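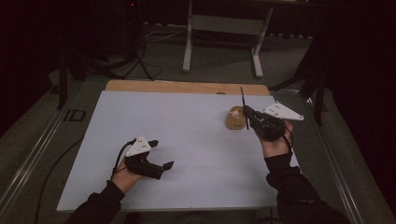 I've been writing songs in Gernberg for longer than I'd like to admit, and this May I finally get to tell you that the Heltenberg Songwriting Weekend is coming back! I'm Ferenc Simon, I run the thing, and last year 228 of you turned up with guitars, accordions and one very heavy harmonium. We wrote a lot of songs, and plenty of them were terrible (mine included, I have the recordings). My own new ones always begin with a blank surface, and a plain white board lying on a tabletop suits me better than any notebook, so blank boards are what you'll find on every writing table this year. Bring your own markers, please.

We've moved to the old Clatamico hall, which seats 600 and has a proper stage, a piano that holds its tuning and a kitchen that stays open until 11 p.m. Mornings are for writing, afternoons are for swapping verses with strangers, and at 8 p.m. we all sit down and listen to what came out of it. My friend Andor Kocsis is leading the lyric sessions again, and he's promised to go easier on people who rhyme "heart" with "apart."

You don't need to read music, and you don't need to sing well either. Come with a tune you can hum, or half a line you've been carrying around since winter!

Sign-up is open now at the Kocsis music shop in Gernberg, or by mail to Heltenberg Songwriting Weekend, P.O. Box 802, Gernberg. Reporters who'd like to sit in on a session are welcome, just let me know beforehand so I can save you a chair.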